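The Bin at the End of the Line

What a picking cell changed at a returns sorting shop, and what it left alone

December 2, 2019

The returns floor at Wanik handles used and opened toys, mostly construction sets, sent back by retailers and rental services. The parts have to be separated from whatever came back with them, checked, and put into stock. Until October all of that was done by hand at long benches. A share of it is now done by robot arms picking out of metal bins.

The change is smaller than the word "automation" suggests and has had more effect on daily work than the planning documents predicted. Those documents described a throughput problem. Most of what the staff talk about is scheduling, reach, noise, and who decides when a bin is finished.

Mixed returns are a poor fit for conventional equipment. A vibratory feeder wants one kind of part. A sorting conveyor wants parts that lie apart from one another and come to rest in a small number of positions. A carton of returned toys contains blocks, wheels, bits of film, instruction leaflets, rubber bands, and parts from sets made by other companies. The shop tried a conveyor in an earlier year and took it out again, and the anchor holes are still in the floor next to the packing area.

Picking from a bin avoids the feeding problem by leaving the parts where they are. The arm goes to the part. The cost is that the arm has to work inside a container, close to walls, on items that lean on each other and move when touched.

Raken, the integrator that designed the cells, ran its trials on a plain bench setup before anything was bolted down at the customer's site. The bench used open metal bins and hand clamps, so that the working position could be changed between runs. Engineers started with nearly empty bins and moved to full ones only later. Their reasoning was that a full bin is forgiving. With plenty of parts on top, a gripper that misses one will often find another. The last few pieces on a bare floor show how well the system can see and how well it can place its fingers.
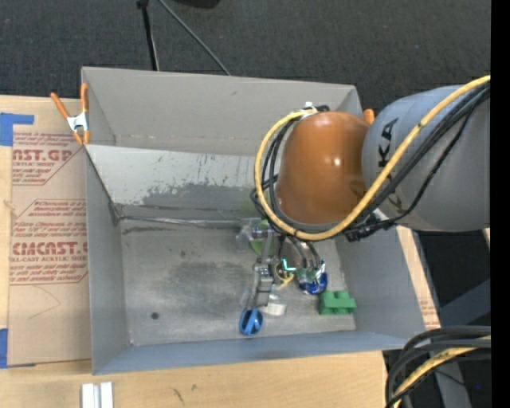

Close work near the bottom of the bin. A green block lies on the metal floor to the right of the gripper.

The final pieces are difficult for three reasons, according to the integrator's commissioning notes. Bare metal returns uneven light to the camera, and a scuffed surface returns it differently in every bin. A part in a corner can be approached from fewer directions, and the wrist is much wider than the fingers it carries, so the wrist reaches the wall first. Flat and shiny scraps give poor depth readings and little edge to hold.

Raken's answer was to put a limit on the effort. The cell makes 2 attempts at any item it has located. If both fail, it records the position, goes on to the next item, and at the end of the cycle marks the bin for a person. The limit was set higher at first and lowered after the cells spent long stretches pushing the same part along a wall. Operators had asked for the lower setting in the first week of the trial.

That single parameter did more to define the new job than any other part of the project. A bin marked for a person arrives at a bench with a short list on a screen: what was left, where it lies, and what the software believes it to be. The operator clears the bin by hand, corrects the list, and releases it. Wanik calls this position "closing." It did not exist before October, and it is now the most requested assignment on the day shift.

The reasons given are practical. Closing is done standing or seated, by choice. The bin is nearly empty, so there is no digging. The old bench job involved reaching to the bottom of a deep container for most of a shift, and it was the position with the most reported shoulder and wrist complaints. Bin depth was never a matter of comfort for the arm, so the bins stayed deep, and closers reach into them with a long-handled scoop or tip them on a stand that the maintenance group built from stock angle iron.

Less popular is the position called "presenting." The presenter opens cartons, removes large packaging, and tips the contents into bins for the cells. It is the heaviest job left on the floor, and its pace is now set by the cells. Under the old arrangement a person opened a carton, sorted it, and opened the next one. Heavy and light work alternated without anyone planning for it. Splitting the tasks removed the alternation. The company put it back on paper by rotating staff between presenting and closing at each break, and the rotation has held except on short-staffed days, when the more experienced people tend to stay on closing because they are faster at it.

Volume is the part of the project that went as forecast. A cell processes 400 items per hour on typical mixed returns and up to 600 when a load is mainly standard blocks. An experienced sorter at a bench is faster than the lower figure over short periods and slower over a full shift. The cells have no rest breaks but do have stoppages, and the daily totals depend on how quickly somebody responds to them. The floor plans its day around a target of 2,000 items per cell by the midday break, a number chosen because it can be met with ordinary interruptions.

Stoppages fall into a few classes. Gripper faults are the most frequent and the easiest to clear. Fingertips wear, and a worn tip lets smooth parts rotate in the grip. Tips are changed on a schedule, and the task takes a few minutes with one hand tool. Vision faults usually follow a change in lighting. A replaced ceiling lamp near the second cell cost most of a morning before its color was matched to the others.

Cable faults are rare and take the longest. Everything the gripper needs has to travel along the arm and past the wrist, and the wrist turns constantly. Too little slack and a connector works loose; too much and the loop catches on the bin rim when the arm goes in at an angle. Halovach, which supplies maintenance under contract, rerouted the cables on both cells after the first month and now inspects the tie points on every visit. Operators are allowed to look at the cables and report them. They are not allowed to retie them, a rule that several regard as excessive and that the contractor has declined to relax.

Training took longer than the schedule allowed. The course material, prepared by Minami, assumed that trainees would need most help with the control screen. They did not. The screen has few functions and most people were comfortable with it by the end of the first day. The harder subject was judgment about interruption: when a cell that has gone quiet is calculating and when it is stuck. From outside the guard the two look alike. The second edition of the course drops several pages on menus and adds a section on reading the status lights, along with a supervised hour in which the trainee only watches.

Employment figures are a fair question in any report of this kind. Headcount on the returns floor did not fall with the installation. Temporary hiring for the peak season did, and the people most affected are therefore ones who were not on the floor to be consulted. Permanent staff received a revised job grade covering both presenting and closing, with a small raise attached. Whether the grade will apply to seasonal staff is still open.

Quality results are mixed in an instructive way. The cells make fewer identification errors on common parts. They make more on parts that closely resemble common ones, such as a worn block from another manufacturer with slightly different studs. A practiced sorter detects these by feel, often before looking. The gripper measures opening width and closing force, and neither separates two blocks of nearly the same size. The present arrangement passes all accepted parts through a check-weigh step and a manual sample. Sorters who moved to that sample bench report that they handle far fewer parts per shift and reject a larger share of them.

Noise on the floor went down, mainly through the removal of two old vacuum tables. Conversation went down as well. The long benches seated people across from one another, while closing stations are set along a wall to keep the bin route clear. After requests from the day shift, the stations were turned ninety degrees in pairs. The bin route is now slightly longer and has one tight corner, which the carts take at walking speed.

A third cell is on order. It will use a shallower bin with a matte lining, intended to improve the camera's view of the floor and reduce the number of bins sent for closing. The lining has to be replaced when it wears through, and the replacement interval is unknown. The operators' written comments on the layout asked for two changes: a wider gap between the guard and the closing bench, and a stop button that can be reached from the presenting side. Both are included in the drawings sent out for quotation.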